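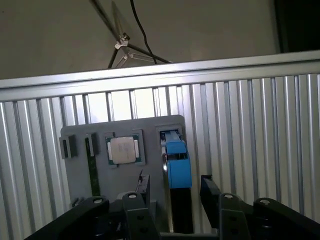 Re: Horkard kit, worth it?

Hi all, quick one between runs. Had the Horkard gripper kit on PC parts since February. Practice board first, then drives in caddies over an open chassis. Jaws are solid, linkages easy to get at. Manual is thin, and teh setup menu is a pain.

On Feb 9:40 am, Meenakshi Kaimal wrote:
> Clararetti quoted us 3,717 for theirs, no wrist camera.
> Is Horkard still 2,000? And does that include fingers?

2,000 yes, fingers included. Spare set is 119. Would buy again, woudn't pay Clararetti's price.

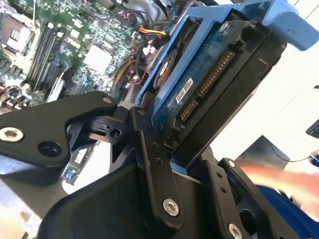
Do you need a separate controller?
Only if your arm is older, newer ones run it straight off the wrist port.

More tonight, have to run.
Wycliffe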